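The bag situation, an update

Hello again, and a warm welcome to those of you who've signed up since the last one (there are a few of you, and I suspect it was the shoe post that did it).

So. Bags. Regular readers will remember that back in February I announced I was done buying handbags for the year. I had the sensible black one for work, the straw one for summer and the tiny silly one that holds a lipstick and a bus pass. That lasted until I saw the Tanasarn crossbody on a woman in front of me in the chemist's queue, and I'm afraid I tapped her on the shoulder and asked. She was lovely about it! She told me the name, let me feel the strap and warned me that the tan one sells out first.

I went home and looked it up, obviously. It's made by a small label called Flusberg, and they only do 3 styles: the Tanasarn (crossbody, medium), the Arkalik (a proper tote with a zip, hallelujah) and the Drokau, a sort of half-moon shoulder bag that I thought I'd hate and now think about while brushing my teeth.

I ordered the Tanasarn in tan. I've been using it for six weeks, mostly for walks and the big shop, as my social life has been what everybody's has been this spring. So I can't tell you how it does at a wedding. What I can tell you is that it takes my phone, purse, keys, sunglasses, hand gel, a folded tote and a paperback as long as it's not one of those enormous ones. The strap is wide and doesn't dig in. The leather was stiff as a board to begin with and squeaked when I walked, which my daughter found hilarious, but that wore off in the second week.

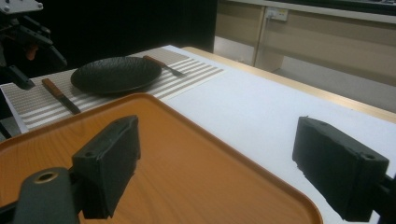 Now the grumbles. The inside pocket is too shallow, and my phone tips out of it if I put the bag down on its side. The lining is cream. Who puts a cream lining in a bag for grown women who carry pens? Mine already has a blue dot in it and I haven't even been anywhere. And the buckle leaves a faint mark on the strap if you change the length a lot, so pick your hole and stick to it.

Several of you wrote in after I mentioned I was eyeing it up. Rania Khasawneh has had the Arkalik since last year and uses it for work. She says it takes a laptop and a pair of flats with room to spare, but gets heavy quickly and the handles are a bit short to go over a winter coat. She also cleans hers with plain saddle soap from the riding shop and says it looks better now than when she bought it. I've bought a tin on her advice and will report back (I got some on the sofa, so the sofa may be getting a review as well).

If you're after one, they make the bags in batches of up to 1,000, and the next lot of Tanasarns goes on sale at noon on 2020-06-12. The colours this time are tan, bottle green and a dark red I've only seen on screen. I don't get anything for mentioning it, I paid for mine with my own money and a birthday voucher.

As for me, I'm not buying the Drokau. I've put a note on the laptop saying so. I have, however, put the straw bag and the tiny silly one in a drawer to see if I miss them, and if I don't they'll go to my niece, and then strictly speaking there'd be a gap.

Next time it's sandals, by popular demand, and particularly ones that don't rub at the back. If you've got a pair you swear by, hit reply and tell me, with the size you normally take and whether you have wide feet, as I do and it makes all the difference.

Speak soon x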